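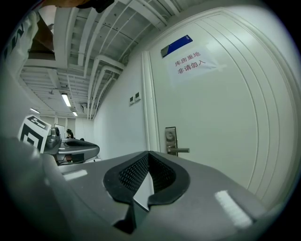

Workshop notebook, Erkgate stores and corridor

Projects Notebook Stores Rota Contact

Search this notebook Go

Erkgate > Notebook > December

December, started writing 4:30 pm

The stores door again. I keep coming back to it because so much of our day used to hang on it. Before the Navach carts came in, everybody on the bench walked down the corridor for their own parts, and I once worked out from the sign-out sheets that we were making 80 trips on a busy day between us. Now it's 26, and most of those are for odd things the cart can't be trusted with (glass, anything long, the sticky drums).

The door itself hasn't changed. Same silver lever handle, same lock plate, blue sign near the top and the red-lettered notice taped under it, 库房重地 over 非请勿入, important storeroom, no entry unless invited. I'm fond of that notice. It used to be something we all breezed past with a parts list in hand, and these days it means what it says, as the picking inside is done by the Stubbs arm and you don't stroll in while it's running.

What I hadn't expected to miss was the walk! It was a few minutes off your feet (well, on your feet, but away from the bench) and you'd hear how everyone's jobs were going. People have told me the same over lunch. The newer folks don't feel it, but those of us who've been here a while are sitting a lot longer, and my back agrees. I've asked if we can move the afternoon break to 2 so there's a proper pause in the long stretch.

On the good side, wrong parts are way down. Last month we logged 43 mispicks by hand in the old part of the stores, and the Biron job, all picked by the arm, had hardly any. The two people who used to run the counter have moved over to teaching grips and checking trays, and they seem happier for it, though one says she now dreams in trays. They know where everything lives, which bin labels lie, and which boxes split if you lift them by the flap. We need to get that written down properly before it fades.

To do:
- grip notes for soft bags, still a mess
- ask about a light or a buzzer outside the stores so you know the arm is running before you try the handle
- Biron returns, who signs now?
- more hooks for coats

Cart 2 is squeaking again, left rear wheel. Will look at it first thing tomorrow.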